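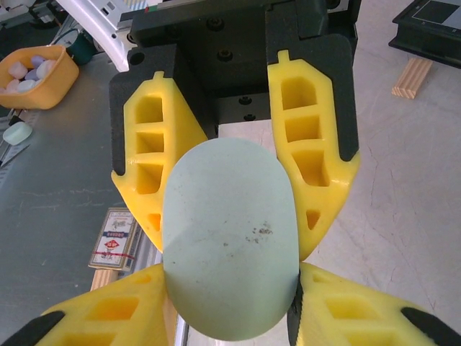
Galería: objetos de mesa y de cajón
Publicado el 17 de febrero de 2026 por Ghizlane Erraji

Esta página reúne una parte pequeña del archivo de objetos domésticos que llevamos desde Brasden. El archivo completo tiene 2381 fichas. Aquí van solo unas pocas, las que más consultas han recibido desde diciembre. Hemos dejado fuera los muebles y la ropa de casa, que tienen su propia galería.

Cada ficha indica la forma, el color, el acabado y el cajón donde se guarda la pieza. No damos precio ni procedencia salvo que alguien los haya anotado al traerla. Los textos son de Mohcine El Fassi y míos; las correcciones, casi todas, de Loubna Lahlou.

Piezas ovaladas

Es el grupo más difícil de clasificar. Una pieza lisa, alargada y sin letras puede acabar en el cajón del baño, en el de costura o en el de juguetes, según quién la reciba. Desde este año las ponemos juntas y anotamos el color con dos palabras como mucho: verde menta, azul pálido, blanco mate. El verde menta da bastante trabajo, porque con luz de tarde tira a azul y hay fichas antiguas donde la misma pieza figura con los dos colores.

Las manchas y motas también se apuntan. No limpiamos nada antes de ficharlo. 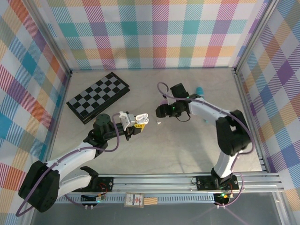

Los tableros de juego se guardan cerrados, con las piezas dentro cuando las hay. En el archivo tenemos más de 245, entre los de ajedrez y damas, los de parchís y los de oca, y los plegables ocupan la mitad de sitio que los enteros. El de cuadros blancos y negros, con borde oscuro, es el modelo plegable que más nos piden ver. Cerrado hace de estuche y se nota el grosor en el canto. En la ficha ponemos el color de las casillas tal como se ve, y si el negro está gastado se pone gris.

Dos notas sobre los tableros plegables:

Medidas. Se toman con el tablero cerrado y luego abierto. Si la bisagra no deja abrirlo del todo, se pone solo la primera.

Piezas sueltas. Van en bolsa aparte con el número del tablero. Los peones que llegan sin tablero están en el cajón Vieira (los cajones llevan nombre y no número, herencia del almacén anterior).

Fondos y telas

Para las láminas usamos fondo gris claro siempre que se puede. Los fondos de cuadros de colores quedan alegres, pero complican la lectura del tono en objetos pequeños, sobre todo en los turquesa y los rosas. En la galería conviven los dos y no vamos a repetir las tomas antiguas. Quien necesite comparar colores con cuidado puede pedir la pieza y verla en la sala, con cita.

Piezas en forma de cápsula

Las cápsulas blancas brillantes son otro grupo con dudas. Tienen la parte de arriba redondeada y una junta horizontal muy fina, que en algunas se ve a un tercio de la altura y en otras casi no se ve. De momento figuran como «cápsula, blanca, brillo» y nada más. El acabado brillante recoge el color de lo que tenga cerca – un blanco al lado de algo amarillo parece crema – y por eso en la ficha vale el color visto sobre gris. 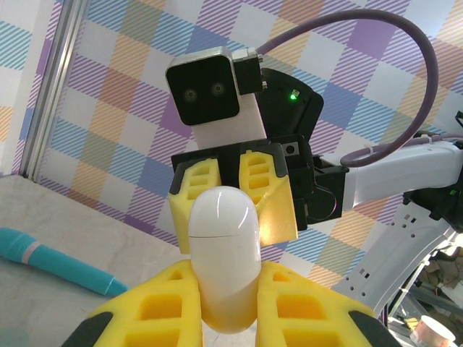 Vaida Rimkutė nos escribió que ella separaría las cápsulas por la junta y dejaría el color para después: en su colección hay 1000 piezas pequeñas y el blanco no le sirve para encontrar ninguna. Propone tres casillas, junta arriba, junta en el centro y sin junta visible. También pide que se indique si la pieza se tiene de pie sola.

Lo de la junta nos parece bien y Mohcine lo está añadiendo a las fichas nuevas. Las anteriores a la 2000 se quedan como están hasta que haya tiempo de sacarlas otra vez. Lo de tenerse de pie habrá que probarlo pieza por pieza.

Consultas

Para ver una pieza hay que indicar el nombre del cajón y el número de ficha. Los cajones Areris y Ukusik están cerrados por reordenación y sus piezas no se pueden pedir por ahora. Las correcciones a los textos se mandan con el número de ficha en el asunto y las recoge Loubna.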